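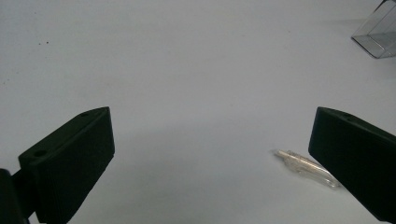

Floarea Neagu
Secretary, Bemley Romance Readers and Writers

Minutes of the May meeting
Held in the upstairs room, Bemley Library, Saturday, 10 a.m.

In the chair: Aurel Gavrilă
Minutes: Floarea Neagu
Also present: the usual members, plus two new ones who had come up the stairs looking for the tax workshop and stayed through the second item.

1. Minutes of the last meeting
Approved with one correction. The April minutes recorded that the chair "loved" the ending of The Duke's Second Footman. The chair asked for this to read "finished." Corrected.

2. Book of the month: Salt on the Widow's Walk
This is the ghost sea captain one. For those who didn't finish it (five hands went up, one of them belonging to the member who chose it), the heroine inherits a lighthouse, the captain comes with it, and they spend 400 pages establishing whether he can hold a teacup.

The chair opened by asking whether a hero who has been dead since before chapter one can be said to have an arc. Discussion was long. The majority view was that he can, provided he learns to apologize, and that he does this on page 55 and then has to keep doing it because the author seems to have forgotten the first time.

There was strong feeling about the rules of the haunting. In the early chapters the captain can't leave the lighthouse. By the middle of the book he's at a county fair. One member argued that love had weakened the curse. Another argued that the author had wanted a Ferris wheel. The secretary would like it noted that she enjoyed the Ferris wheel.

The scene with the lamp oil was discussed. The window was opened.

The rival, Dr. Pell, was felt to be badly treated. He has a job, a pulse and a good coat, and he is thrown over for a man who makes the milk go sour. Several people said they'd read a book about Dr. Pell. It was pointed out that there is one, and that he turns out to be a selkie. Support for Dr. Pell dropped off after that.

Overall score, out of ten: seven. The chair gave it four and asked for this to be minuted separately. Done.

3. Spotlight and giveaway
Our spotlight author for the summer is still Tandora, who writes the shifter series set in a carpet warehouse and uses only the one name. She has sent signed bookplates, a nice letter, and a request that we stop describing the books as "the badger ones." There is one badger. He's in book three.

Rules for the giveaway were agreed as follows:
One entry per person. Pen names do not count as additional persons.
Entries to be left in the box at the front desk by closing time on the last day of the month.
The prize is the first three books and a bookplate. It does not include a phone call from the author, whatever last month's flyer said.
Members who have already read the series may enter but are asked to examine their consciences.

The secretary will redo the flyer. The chair offered to help with the wording and was thanked.

4. Members' writing
Three pieces were read.

The first was the opening of a vampire novel set in a dental practice. It was well received. There was a question about whether the receptionist knows. The author said everybody will know by chapter six. It was suggested that "his incisors spoke of centuries" could be looked at again, because they're the wrong teeth.

The second was a fallen angel story, continued from March. The angel has now been falling for two meetings. The group was encouraging but would like him to land.

The third was by the chair, who read from his own work in progress, a slow-burn romance between a cartographer and a river spirit. He has reached 3,000 words and they've now exchanged names. Comments were that the river was very convincing, that the cartographer might put down the compass at some point, and that the word "tributary" was doing a lot of lifting. The chair replied that he'd been told last time there was too much happening. The secretary, who had told him that, said she had been talking about the flood.

Members are reminded that readings are ten minutes. The timer is there for a reason and putting a scarf over it doesn't stop it.

5. Steam ratings
Carried over from March and April. The existing system uses one to five chili peppers, and has broken down because nobody agrees what three peppers means. One member considers three peppers to be holding hands with the gloves off. Another gave three peppers to the lamp oil.

A proposal to move to a written scale (Closed Door, Door Ajar, What Door) was put forward and carried. The chair abstained. The secretary will type up the scale with a sample title under each heading, which she expects will start the whole thing over again.

6. Book swap shelf
The shelf is full. It is full of the first books of trilogies. Would whoever has the second book of anything please bring it back.

Someone has also been writing spoilers inside the covers in pencil. The handwriting is neat and the spoilers are accurate, but it needs to stop. A vote on whether to rub out the existing ones was lost after it was learned how useful they'd been to people considering The Gargoyle's Accountant.

7. Joint evening with the Polix mystery group
The mystery group has invited us to a shared evening on paranormal detectives. The last shared evening was recalled. It was agreed to accept, on the condition that their members don't announce the killer in the first five minutes and ours don't announce who should have kissed whom.

Each group will nominate one book. Our shortlist is a werewolf bail bondsman and a psychic who runs a bakery. After debate the bakery went forward, mainly on length. The chair will write to accept. The secretary will read the letter before it goes.

8. Book of the month for June
Four titles were proposed and two were withdrawn when it was discovered they were the same book with different covers. The vote was close and went to The Winter Fae's Housekeeper. The library has four copies and one audio edition, whose narrator does all the fae in a Scottish accent until halfway through and then doesn't.

9. Any other business
The shirtless cover debate was raised and, owing to the time, left for another day.

Lost property: one reading glasses case, blue, and a bookmark with a very personal note on it. Both are with the secretary. The bookmark may be claimed discreetly.

The member who brought lemon bars was thanked. The member who took the last three in a napkin knows about it.

Actions
Chair: write to the mystery group. Return the library's copy of Salt on the Widow's Walk, with the sticky notes taken out.
Secretary: new flyer, rating scale, reply to Tandora about the badger.
All: bring back second books.

The meeting closed at noon, when the children's puppet hour needed the room. Next meeting in June, same time, same stairs.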